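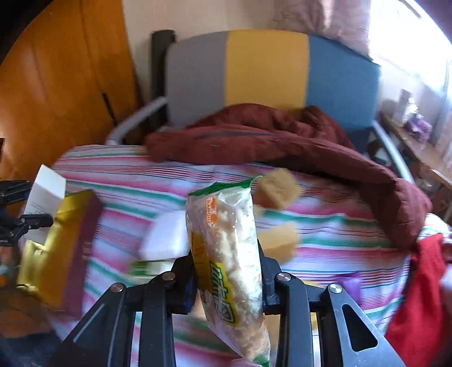

4.2 Recording a Pick-Up Demonstration with the Hand-Held Gripper

This section applies to demonstrations recorded in furnished rooms with the Weso hand-held gripper. The operator must complete the camera check in Section 4.1 before starting. Table-top recordings are covered in Section 5.

Before you start

1. Select the item to be picked up and enter its name in the session list. Use the general name of the item, such as "snack bag" or "box," and leave the brand out.

2. Place the item on the bed, desk, or other surface named in the task card. Leave bedding, clothing, and other household items where they are. The robot will be expected to work in rooms of this kind.

3. Confirm that the memory card has space for at least 125 recordings.

Note: Patterned sheets are permitted. Do not smooth or replace the sheet between recordings in the same session.

Recording

4. Hold the gripper with the fingers fully open and press the record button once. Wait for the short tone.

5. Move toward the item at a steady pace. Keep the item between the two fingers during the last part of the approach.

6. Close the fingers until they hold the item. For film bags of puffed or other light food, stop squeezing as soon as the bag is held. The bag may lean to one side in the fingers. A small lean is acceptable and the recording should be kept.

CAUTION: Do not crush the contents of a bag to obtain a firmer grip. The finger opening is recorded along with the motion, and a robot trained on the recording will repeat the same squeeze.

7. Lift the item clear of the surface and hold it still for 2 seconds. Keep your free hand out of the camera view.

8. Carry the item to the place given on the task card, set it down, and open the fingers fully before moving away.

9. Press the record button again. Wait for the long tone before lowering the gripper.

Note: If the item is dropped, finish the recording and mark it "D" in the session list. Do not pick the item up a second time in the same recording.

Changing the layout

10. After every four recordings, move the item to a new position and turn it to face a different direction. Other small items on the surface may be moved at the same time.

11. Change the starting height of the gripper at least once in each session.

CAUTION: Keep fingers, hair, and loose sleeves away from the linkage plates while the gripper is closing. Stop work if any screw on the plates is loose, and return the gripper to the equipment desk at Cirnholm.

Ending the session

12. Switch off the gripper and remove the memory card. Write the room code and the operator's initials on the card sleeve.

13. Deliver the card to Mererid Bowen. Faults and damaged parts are to be reported to Rhun Bevan on Form 161 before the gripper is used again.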